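The small kitchen, oversold

By Ewurabena Frimpong

Every January the toy kitchens come back into the catalogs, and every January they have grown another feature. The one I grew up with was a cardboard box with burners drawn on in marker. The new ones have faucets, tiled walls and a price that made my sister put the phone down and walk away from it.

The pitch is always the same. Children who cook in play will eat better, share better and count better. I asked Tetteh Nartey, who sold toys in Sulemana for 27 years before closing his shop, how much of that he believed.

"I believed it when the rent was due," he said.

He doesn't dislike the things. He remembers families coming back to say the kitchen had been played with until the doors fell off. He also remembers taking in secondhand ones with the stickers still on. His guess is that the difference had little to do with the model, and I can't prove him wrong.

What bothers me is the realism. A maker called Fleltness now sells a play sink with its own plumbing noises, and Ranix has answered with a stove that talks. Akua Mahama, a preschool teacher with 2 play kitchens in her classroom, took the batteries out of the louder one in the first week. Her pupils went on making soup. They made it out of blocks, mostly, and a sock on one occasion.

She is less convinced than I am that plain is better. "You want them all to have cardboard," she told me. "Some of them love the tiles." Fair enough. I still don't see why tiles should add so much to the bill, and the catalogs don't say.

The counter is the part I'd look at first, and it gets the least attention in the ads. Burners and a sink are fun for a minute each. The stretch between them is where the food gets chopped, argued over and served, and on a lot of models it has shrunk to a strip.

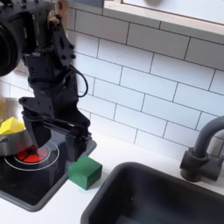

Does a child need play food to go with a play kitchen?

Very little of it. A few plain blocks will cover a meal, since a green one can be a pepper at lunch and a bar of soap by dinner. The molded sets look better in the box, and Mahama says hers mostly live under the bookcase.

Nartey would spend the money on a real pan with a lid. I'd wait for a used kitchen and see whether the doors still shut.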